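I got lost twice on the way to Rornside, which Mwanaisha Ndung'u found very funny when I finally called her from a gas station. "Everybody does that," she told me. "The sign fell down in February and the town still hasn't put it back. I bring it up at every council meeting!"

She's been on that council for almost 4 years now, and if you've heard her name at all it's probably because of the bus. The council voted last month to cut the evening route that runs out past the Kimik plant, and she was one of two members who voted no. Then she walked out into the parking lot and started collecting signatures from the people who had come to watch.

I wanted to know if that was planned. She laughed at me.

"I had one pen and the back of the agenda," she said. "Fatemeh Esfahani signed first, and she leaned on my car to do it. I got 262 names by the end of that week. I know the number because the clerk made me read it into the record."

The petition needs 2000 names to force a second vote, and she thinks they'll get there before the holidays. I'm not so sure (I've covered a few of these and they tend to slow down once it gets cold), but I've been wrong about Rornside before. I said so, and she wrote it down on her notepad, I guess to hold it against me later.
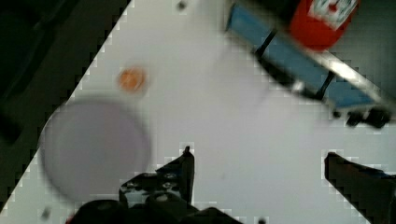

3 min read

We talked for a long while about money, which I'll admit is my least favorite part of any council story. The majority says the evening bus runs mostly empty. Ndung'u says they looked at the wrong weeks, when the plant's second shift was shut down for repairs.

"You can't measure a bus to work when there's no work," she said. "I asked for the spring numbers three times. Parviz finally got them for me, and he's on the other side of this!"

That would be Parviz Kordestani, who leads the majority and who has sat next to her since she was elected. I called him afterward. He was friendly about it and didn't budge an inch. "Mwanaisha and I agree on sidewalks," he said. "We agree on the library. The bus costs what it costs, and I have to fix the Angelovski bridge with the same dollars."

I read her that quote over the phone and there was a pause – a pretty long one.

"He's right about the bridge," she said. "I drive over it too. But he has a car, and so do I, and the people on that bus mostly don't."

She won't say if she's running again. I tried it four different ways. The closest I got was a story about Banafsheh Nouri, who held the seat before her and who apparently told her to quit while people still waved at her in the grocery store. Do they still wave? "Most of them," she said. "One guy waves with fewer fingers."

The petition is at the front desk of the library and at the Druvov bakery on the corner, and you have to be a registered voter in town to sign. The council meets again in two weeks. She's asked for the bus to go first on the agenda, so the people who ride it can speak and still catch the last one home.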